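Week 9: Does the test screening tell us anything?

Most of you will have read that a studio "listened to audiences" before it locked a film. Treat the phrase with care. A test screening is a room of people who were given a free ticket and then a form, and the form was written by someone with a view on what it ought to say.

Take the case in your reader, the family adventure Flokow. The first cut was shown to 200 people and the ending was changed afterwards. The press notes say viewers found the old ending "too sad". Estrella Beltrán went through the cards for her chapter and found that 191 had been filled in. The question on the ending offered four boxes, two of which were sorts of sad. I would not hang a reshoot on that. 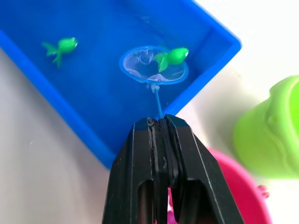

The second claim is that the new ending made the film a hit. Perhaps. It opened in July on 825 screens, against very little, and we can't run the summer again with the father left on the island. Beltrán is more generous on this point than I am, and you should read her pages before siding with me.

Compare Weldu, which was never tested at all and is praised for its "brave" last reel. Would we call it brave if it had flopped? Critics tend to work backwards from the takings here, and so do a good many textbooks.

For the seminar: read Beltrán, chapter 9, and watch the last reel of both films. Bring one review of either that makes a claim about what "audiences" wanted, and be ready to say how the writer could know. Star ratings don't count as evidence. Essay titles go up after the seminar.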